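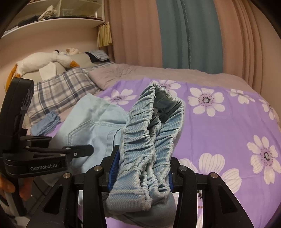

The Kallden Flat-Fold Airer: a long review of a short-tempered object
Posted in June by Gleice Batista

Search this site Enter keyword Go

I have owned four clothes airers in my adult life and buried three of them. The first lost its feet. The second folded itself up one night with a full load on, like a deckchair in a silent film. The third simply rusted, leaving little orange stripes across a white shirt I'd been told would last me for years. So when the Kallden arrived I was in no mood to be charmed.

It comes in a box about the size of an ironing board, with one sheet of instructions showing a smiling person opening it with one hand. I needed both hands and a knee. There is a catch on the underside which the drawing leaves out, and until you find it the whole thing behaves like a stubborn gate. Once you know where it is, opening takes a few seconds. Closing takes rather longer and involves some language.

Size first. It stands 114 cm high with the wings up, a decent height if you'd like to stop bending, and a bad one if you keep it under a window, where the top rail will block the handle. Mine lives in the back bedroom between the wardrobe and the radiator, and getting to the wardrobe is now a sideways business. Folded, it is slim enough to go behind a door. The maker says it takes up to 331 socks. I don't know who wanted that figure or what sort of household they had in mind, but I do not own that many socks and I refuse to buy more for the purposes of this review.

What it will take, in my house, is a full wash of everyday things plus a pillowcase or two. Double sheets are where it sulks. You can drape one over both wings, but then nothing underneath gets any air and the middle is still damp the next morning. I've gone back to hanging sheets over the banister, as my mother did, and as I once swore I never would.

The rails are coated and smooth, and I've had no marks on anything pale so far. They are also quite close together. Shirts on hangers are fine along the end bar. Jeans want two rails each and get grumpy about it. Pyjama bottoms and anything else with a thick elastic waist should go waistband up and opened out a bit, or the legs will be bone dry while the top stays clammy for another day. It's true of every airer I've had, but the narrow gaps make it worse.

The wheels deserve a paragraph to themselves. There are 2, at one end, and they roll nicely on floorboards. On carpet they give up. Moving a loaded airer across our landing is like walking a reluctant goat, and I have twice ended up carrying it with a wet towel against my neck. My neighbour Géza Lakatos has the same model on a tiled floor and thinks I'm making a fuss. He also owns a tumble dryer, so I've weighed his opinion accordingly.

I tried it against my sister-in-law's Rocha, which is cheaper and has a shoe rack nobody in her family has ever put a shoe on. The Rocha wobbles more and the plastic corners feel thin, but it opens without a fight and it's lighter to lift. If you put your airer away after every wash, I'd buy that one. If, like me, you put it up in autumn and then live around it until spring as if it were a relative, the Kallden is the sturdier guest.

Good: solid frame, smooth rails, tall enough for a bad back.
Less good: the hidden catch, the wheels, anything to do with double sheets.

Score: 3 out of 5. It would have had another point if they had put the catch in the drawing.

One small note for anyone ordering: the spare foot caps are sold separately, and mine came in the wrong grey. I've fitted them anyway.

Contact | Copyright Clustham Home Reviews | Back to top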